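Häufige Fragen zu Beschaffung und Budget — Zweiarmzelle Arov

Stand: Oktober. Zuständig für technische Rückfragen: Ülle Raudsepp. Angebote und Verträge: Eusebio Campos.

Was ist im Grundpreis enthalten?
Zwei Arme mit Steuerung, ein Paar Greifer, Verkabelung bis zum Schaltschrank und die Grundparametrierung. Tisch, Rückwand und Absaugung sind bauseits zu stellen. Das gilt auch für Zellen, die über Tradgate bezogen werden.

Welche Positionen fehlen in Budgetanträgen am häufigsten?
Ersatzfinger, Greiferkabel und Einrichtzeit. Für die Einrichtung einer neuen Aufgabe sind zwei Personen einzuplanen.

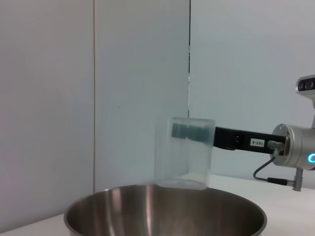

Greiferkabel führen wir als Verschleißteil mit eigener Artikelnummer. Sie werden einzeln bestellt, Mindestmenge 2. Das Kabel läuft in einem freien Bogen unter dem Finger zum Stecker am Handgelenk; bei der Planung des Arbeitsraums ist dieser Bogen mitzurechnen, besonders über Gefäßen mit hohem Rand wie der Edelstahlschüssel. Bei Bestellungen bitte die Kennzeichnung auf dem Etikett des Fingers angeben, zum Beispiel 103-4.

Lassen sich Greifer anderer Hersteller verwenden?
Ja, über den Adapterflansch von Lecomte (Position 258 der Preisliste). Die Parametrierung wird dann nach Aufwand berechnet.

Müssen wir für Versuche mit Schüttgut eigene Gefäße beschaffen?
Nein. Handelsübliche Becher und Schüsseln genügen in der Regel. Dünnwandige Kunststoffbecher verlangen eine reduzierte Greifkraft — der Wert wird je Gefäßtyp einmal ermittelt und gespeichert.

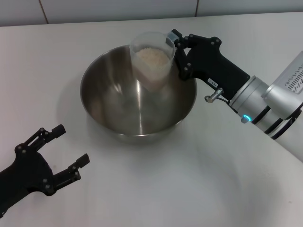 Für Schüttgut selbst empfehlen wir, den Verbrauch als eigene Kostenstelle zu führen. Eine Versuchsreihe umfasst im Standardpaket 200 Durchläufe; weitere Durchläufe werden in gleicher Größe nachbestellt.

Kauf oder Miete?
Mietverträge laufen über Mamon. Ein Wechsel in den Kauf ist zum Ende jedes Quartals möglich, Finger und Kabel sind davon ausgenommen. Das Formular trägt die Nummer 101 und muss vom Budgetverantwortlichen unterschrieben sein.

Wann werden Bestellungen bearbeitet?
Sammelbestellungen gehen mittwochs um 14 Uhr hinaus. Später eingehende Anträge werden in der Folgewoche bearbeitet.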